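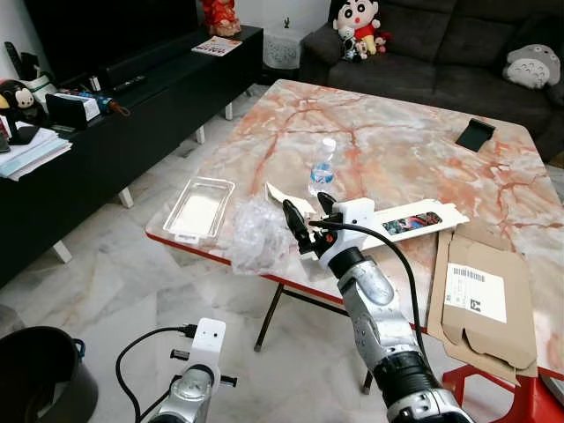
Marble-pattern table, unpacking side. Bottle, tray, long white box, flattened carton at right.

Fri 23 February

Living room clear-down, list 2. Table first, then the oak cabinet and the TV console.

Table
Shipping carton is flat already. Label to be cut out before the carton goes to paper recycling. Clear tray and crumpled film go in the plastics bag. The small white paper or card stays with the long box until the contents are checked against the Bramwell order. Water bottle to the kitchen. Phone stand keeps its place.

Cabinet top
Glass top, so lift things, don't slide them. Cast-iron teapot moves first, onto a folded towel. Three red cups and the small white one go on a tray together. Empty the drinking glass before carrying it. Red envelope and brown paper: leave as found. Wipe with Kellano glass cleaner at the 200 ml dilution.
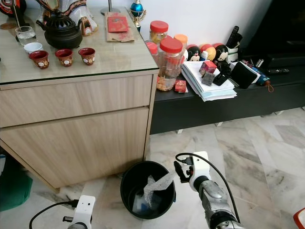

Console
Snack jars stay grouped at the cabinet end, tall cookie jar in front. Dust behind the Mickey figurines and the phone holder with a dry cloth only. No spray near the TV equipment.

Open: felt pads for the teapot, 6 needed, 2 in the drawer.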